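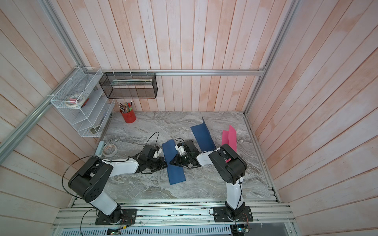
第三讲 对折、色纸与叠放

各位同学好！这一讲我盼了很久，因为终于可以动手了。前两讲讲纸的来历和纤维，大家听得很耐心，今天只谈两件事：怎样把一张纸折得准，怎样让两种颜色的纸叠在一起好看。材料简单得很，深蓝一张，玫红一条，外加一把骨刀和一把直尺。

一、先认纸纹

机制纸都有纹向。顺着纹折，折线干净利落；逆着纹折，纸背会起毛，深色纸尤其明显，会露出一道发白的细线。辨认的办法：把纸轻轻弯过来，不要压死，横着弯一次，竖着弯一次，阻力小的那一边就是顺纹。请大家养成习惯，拿到纸先弯一弯，再用铅笔在背面角上画个小箭头。

我们这学期用的色纸是Prorkotano的，每平方米70克，比复印纸稍微薄一点点，颜色却很饱满（我第一次拆包的时候真的高兴坏了）。它的缺点是怕反复折，同一条线来回折上三次，表面就会发花。

二、中线对折

1. 纸放平，正面朝下，长边对着自己。
2. 把远端的边拉过来，与近端的边对齐。先对两个角，再看整条边。
3. 一只手按住对齐的边，不要松；另一只手从纸的中间往折线方向推，推到底，轻轻压一个点。
4. 从这个点向左、向右分别压开。很多人喜欢从一头压到另一头，纸会一路跑偏，到末端常常错开一两毫米。
5. 最后才用骨刀，刀身放斜，力气放轻，走一遍就够。

第三步最值得练。按边的那只手是“锚”，推纸的那只手才是“笔”。上学期Intan Tuhumury交来的作业里，折线两端几乎分毫不差，她说自己就是把这一步单独练了10遍。

三、领结形的底

把深蓝纸折成中间收、两头放的样子，像一只宽宽的领结，这就是今天的底。收腰不要太狠，腰太细，上面的纸条会显得头重脚轻；也不要太松，太松就看不出形了。做完以后离远一点看，轮廓比细节重要。

折法有两种，讲义末尾的练习里都可以用：一种是先对折再向内推褶，形状挺括；一种是两侧直接往中间收，线条柔和一些。Ecaterina Ene老师在工作坊里偏爱后一种，我自己两种都爱，看纸的脾气。

四、叠色
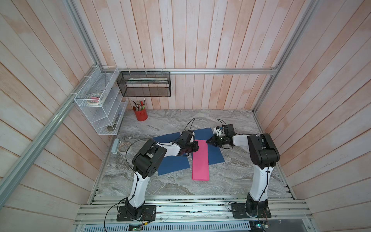
叠色的关键在于明暗差，色相倒在其次。两张纸如果深浅接近，再鲜艳也会糊成一片，眯起眼睛就分不出谁在上谁在下。深蓝很沉，能把亮色托起来，所以我总拿它做第一课的底色。看这条玫红的窄纸，纵向压在深蓝纸的正中，下端还伸出了蓝纸的边缘，颜色一下子就跳出来了！伸出去的这一截特别好，它让纸条有了方向，也让底下灰色大理石纹的台面参与进来，成了第三种颜色。大家不妨先不粘，把纸条上下挪一挪，看看伸出多少最舒服。还有一个小地方，玫红纸条左缘与蓝纸相接处有一小点白纸屑。在深色纸上，这么小的白点也会抢眼，粘贴之前请用软毛刷扫一遍台面和纸面。

关于纸条的宽度，没有标准答案。我的建议是先裁宽一些，摆上去看，再一点点裁窄。裁窄容易，接宽就难了。裁的时候尺子压在要留下的那一边，刀滑了也只伤到废料。

五、粘与不粘

初学者往往胶用得太多。窄纸条只需要在背面中线上点几处，留着两侧自由，纸面才不会起皱。胶用Zariņš的白胶就可以，兑一点水，刷子蘸了先在瓶口刮两下。粘好以后盖一张干净的白纸，再压书，书不必太重。

如果想保留改动的余地，可以完全不粘，只靠褶子夹住纸条。这种做法翻面时要小心，不过拆开以后纸还能再用，我很喜欢。

六、课后练习

甲、用练习纸做中线对折，直到连续3张两端都对齐为止。
乙、做一只深色领结形底，配一条亮色窄纸，至少试三种摆法，每种拍照或画草图，旁边写一句自己的感觉。
丙、（选做）把底色和条色对调，亮色在下，深色在上，写写重心有什么变化。

作业交到Grendgate楼一层的木架上，背面写好姓名和纹向箭头。作品最长边最多可到57厘米，再大架子就放不下了。

参考读物在资料架第二格，Vendula Gajdoš编的那本折纸小册子请务必翻翻，里面讲收褶的几页写得太好了。下一讲进入三层叠色，请自备浅灰或米白纸一张，剪刀带钝头的。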